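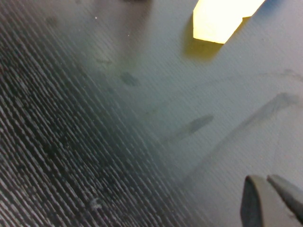

Home | Guides | Open Day | Contact

Section 2. Preparing the Visitor Demonstration

Use this section when the Bruvus arm is shown to visitors at the Sistville site. The presenter should finish steps 1 to 3 before the doors open on Wednesday.

1. Switch on the arm and load the program named Pandthorpe 35.

2. Set the speed to 49 percent. Do not change it while visitors are present.

3. Clean the lens of the wrist camera with a dry cloth. 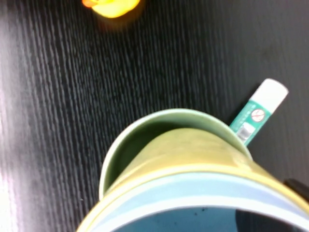 4. Check the wrist camera view on the visitor screen. Objects close to the lens hide those behind them, and the presenter should be ready to point this out. With the yellow cup this near, part of the green cup is lost from view, while the glue stick beside it can still be picked out by its white cap.

NOTE: The screen shows the camera view only. Joint readings are on the Dumitrescu panel - see page 668.

5. Invite visitors to choose an object, then enter the choice at the panel. Keep all visitors behind the floor line.

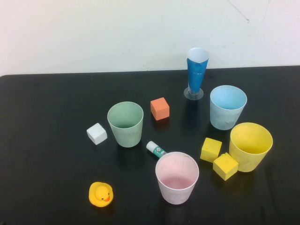 6. Allow each group around 35 minutes, including questions.

CAUTION: Press the stop button before reaching onto the table. A pause in motion does not mean that the program has ended.

7. Report any fault to Huệ Tăng before the next group is admitted.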